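**Review: Varkach task suite for household and workshop chores**
Prepared for Drurnen by Manikandan Chacko, 19 February 2023

Drurnen was asked to consider whether a machine can yet be trusted with the small jobs that fill a working day: picking up a part, fitting it, putting a tool back in its place. The Varkach suite, supplied by Zillico, is a software package for testing that question in simulation before any equipment is bought. It was reviewed over 26 working days.

Installation was simple and the written guide is clear. The suite offers chores of two kinds, domestic and shop-floor, and each may be run with the lighting and the starting position of the object altered. We set 500 attempts at the basic pick-up and placing chore. The arm completed 464 of them within the time allowed, a better result than we had expected.
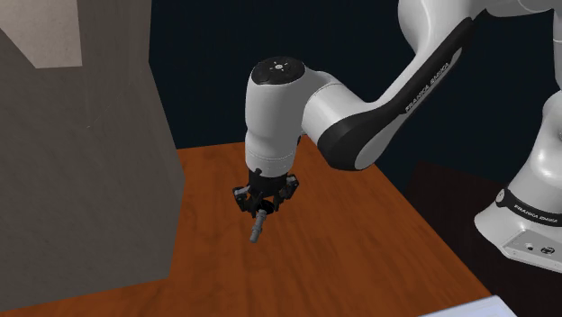
Fitting work was less satisfactory. Where a part had to be turned and then seated, the arm often reached the correct spot and stopped short of finishing. My colleague Yasuo Tsuji, who ran the second round, noted that small metal parts gave more trouble than boxes or cups – a change of a few degrees in the starting angle was enough to spoil the grasp. The suite records each failure, but the log gives only a code, and the codes are explained in a separate file that must be requested from the supplier.

Domestic chores fared worse again. Folding a cloth is listed as a trial feature and should be treated as such. Clearing a table was managed only when the objects stood well apart.

The single licence costs £886 a year. Amaral, the older package it would replace at Drurnen, is cheaper but has no shop-floor chores at all.

We recommend purchase for planning and training purposes. The results do not support handing fitting work to a machine at present, and they should not be quoted as evidence of how an arm would perform on a real bench. A further review is proposed for September, when Zillico expects to release its revised grasping module.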